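Automatización de procesos II
Tema 6. Planificación y presupuesto de una célula bimanual
Apuntes de clase, versión del 15/11/22

6.1 Alcance de la partida

El error más frecuente en las memorias del curso pasado fue presupuestar los brazos y dejar el resto en una línea de «varios». El coste de una célula de dos brazos se reparte en cuatro capítulos: manipuladores y pinzas, estructura y cerramiento, cableado y objetos de trabajo. Los cuatro se valoran por separado y con oferta escrita.

6.2 Manipuladores

Se piden al menos dos ofertas. En el caso práctico se comparan Zakport e Indisitz. La segunda es más barata en el precio unitario, pero factura aparte las pinzas y los dedos de repuesto. La comparación se hace siempre sobre el conjunto montado. Plazo de entrega ofertado por Zakport: 98 días naturales desde el pedido firme. Si el pedido no sale antes de julio, la puesta en marcha pasa al ejercicio siguiente y hay que volver a solicitar la retención de crédito.

6.3 Estructura y cerramiento

Mesa, perfilería, tela negra para paredes y techo, tensores y escuadras. Oferta de Kubiak para el caso: 924 euros, sin montaje. El montaje se imputa a horas de taller, no a inversión.

6.4 Cableado

Se mide con los brazos en la posición más alejada de la base y se añade un 15 % de longitud. Los cables de pinza que cuelgan sobre la zona de trabajo se desgastan antes que los de base, por lo que van como fungible con reposición anual.

6.5 Objetos de trabajo

Capítulo pequeño en importe y difícil de justificar ante intervención. Conviene agruparlos por función: recipientes, piezas con cajón, utensilios de juguete, bloques y fichas. Cada grupo lleva su referencia de compra y una unidad de reserva. El proyecto Kevard no previó reservas y tuvo que tramitar un contrato menor por una taza.

Célula en servicio, con los dos brazos y objetos de varios de estos grupos:

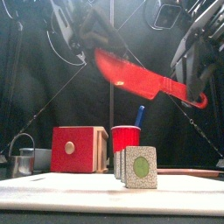
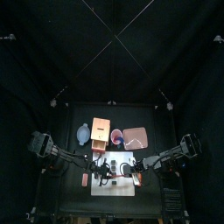 Edmund Stępień objetó al revisar el tema que el 15 % de cable se queda corto cuando la célula se traslada de laboratorio, y que él cargaría la reposición de pinzas al mismo fungible, con revisión cada 6 meses. Añadió que la oferta de Kubiak debería pedirse con montaje incluido, aunque luego se descarte, para poder valorar las horas de taller.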